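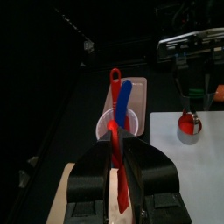 Hiverley Adult Learning
Home Kitchen Basics, Unit 7: Utensil storage
Handout revised Jan 15, 2021

Reading before class: Plotwood workbook, the section on counter space.

1. Upright storage
A cup or jar on the counter suits the tools you reach for while the stove is on. Spatulas, spoons and turners can all share one. A clear plastic cup lets you see what has collected at the bottom, but it is light and tips over if the tools are much taller than the rim. Heavy metal tools go in a crock or a drawer.

2. Which end goes up
Handles up is the usual way. Long handles go toward the back, short ones in front. Handles with a loop or a hole can also go on a hook - see Unit 5. Color helps when handles are close in shape: a red one and a blue one are easy to tell apart at a glance.

3. Boards
Thin cutting boards can stand on edge behind the cup, against the wall. Dry both sides first. Do not stack damp boards flat.

4. Cleaning
Empty the cup once a week. Wash it, dry it, and wipe the counter under it before anything goes back.

For next time
Empty one utensil drawer at home and pick out 12 tools you use most. Sketch where each will go. The Brirngate group meets in room 128 from now on, same hour. Bring the sketch and a pencil.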